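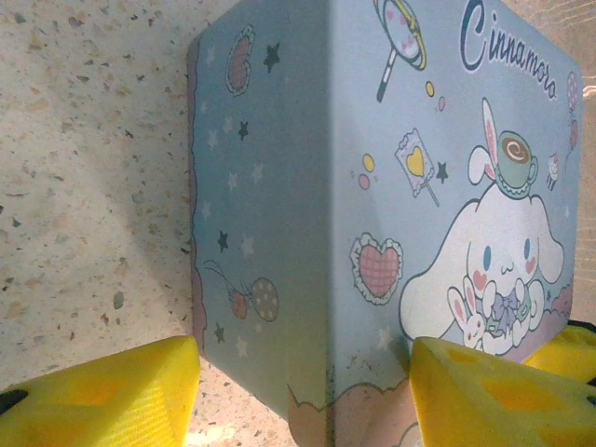

When does the robotics club start getting ready for the Skoltitz Challenge?
Practice started in August, and the first qualifying round is on October 24, 2026, in the big hall at Grodum.

I've been helping out with the Indivell student robotics club for a while now, and I don't think I've ever seen them this keyed up before a qualifier. The club has entered the handling class this year, where a robot has to pick up everyday packaged things and pass them along – boxes, bags, whatever the organizers decide to put down. Last year we were in the line-following class, and I'll admit I thought that was hard. I had no idea!

A run lasts 90 seconds. That sounds like plenty until you watch a robot think very carefully about a piece of packaging and then back away from it. Points come from clean pickups and clean handovers, and you lose some if anything gets dented or dropped off the work surface. The programs have to be handed in before the round, so there's no sneaking in a fix at the last minute (our team has strong feelings about this rule, and I've heard all of them).

The students have split themselves into 3 groups. One does the grippers, one does the arm movements, and one looks after the training runs and the paperwork, which is a bigger job than it sounds. I sit mostly with the last bunch, with my laptop and a bag of pretzels, and I try to keep the run log up to date while everybody talks at once.

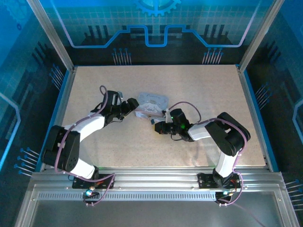 Handovers are what I'm most nervous about. Picking something up with one arm has been going pretty well, but the moment a second arm gets involved the timing has to be right too, and the students have rewritten that part so often that I've lost track of which version we're on. A flat pouch lying between the two grippers, like the light blue and white one with the cartoon printing, asks for a very different approach than a stiff box does. There isn't much height to grab, and both arms are coming in from opposite sides toward the same little patch of table. The group working on movements wants each arm to wait its turn. The gripper group would like them both in there together, and they argued it out over most of a pizza.

Money for the trip is sorted, I'm happy to say. Dovhaniuk, the hardware store on the corner, is paying for the bus, and they threw in a box of spare screws too. Skoltitz has 54 teams on the list for this season, the most since I've been following it, so parking at Grodum is going to be a mess and the bus is a real relief.

If you want to come and cheer, doors open in the morning and the handling class goes on after lunch. Families are welcome, and there's a snack stand by the side entrance. Club T-shirts are still for sale at practice – we're out of mediums, but there are lots of larges, and they do shrink a bit in the wash. I'll post the scores as soon as I have them.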